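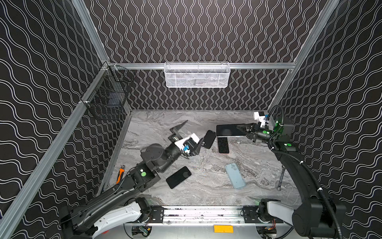
Trerkton workshop's two-armed phone sorter gets its first open evening

TRERKTON, October - The shared workshop behind the old Harkov tire place opened its doors last night for a look at the phone sorter, the build that has been eating up the back bench since spring. Good turnout. Over 70 people through, more than the chairs could handle, and the coffee was gone before 8 p.m.

Short version for anyone who missed it. Two robot arms on an aluminum rail, walls on three sides, old phones on the table. The arms pick up a phone, move it, put it down. The idea is to sort donated handsets by size and condition so members dont have to do it by hand on repair nights. It is not there yet. The group says so itself.

What does work is the picking, most of the time. Phones lying flat are the hard part, thin edge, slippery glass, nothing much for a gripper to get hold of. Each gripper carries a small camera and the software, a package the members call Visum, uses it to line up the fingers before closing. Visum was written in the workshop over two winters and is by all accounts a mess inside. A rewrite is planned. No date.

Dark phones on a dark table were a headache early on, so the tabletop is now covered in a gray marble pattern. Walls got wallpaper too, black with thin white squiggles. Some members like it, some say it gives them a headache after an hour. It stays for now, the group wants to find out if Visum can cope with a busy background before the sorter gets moved to the front room where there is a lot more going on behind it.

Money. The workshop has put in 200 dollars for wire baskets, rail and fasteners, the arms were bought secondhand by members chipping in and are not counted in that. Wiring is the next expense. Boards are still out in the open under the front rail and the group wants proper covers on them before anyone under 16 is allowed on the bench side. Last night visitors were kept behind a rope, which went fine apart from one coat sleeve.

The demo ran twice. First run the right arm did most of the work and dropped a phone near the back wall, got it again on the second try, applause. Second run was cut short when the left arm stopped in the middle of a move and had to be restarted. Loose connector, fixed in a few minutes but by then half the crowd had drifted over to the laser cutter.

A lot of the questions were about baskets. Will the arms drop phones in the mesh ones on the walls? Yes, that is the plan, one for phones worth repairing and one for parts. Placing on the table comes first. Dropping into a basket from any height cracks screens, as a few donated handsets have already shown.

Also asked, can it open a phone. No. Not planned either.

The workshop on Khamphan Street is still taking old phones. Working or dead, any color, light ones especialy as most of what comes in is black and Visum needs the variety. Take out the SIM card and wipe the phone if it still turns on. No swollen batteries please, those go to the county drop-off. There is a box inside the side door, open evenings from 6.

Members also looking for someone who knows cable routing and has a free evening now and then. Ask at the front desk. Next open evening is planned for after the holidays, same room, more chairs.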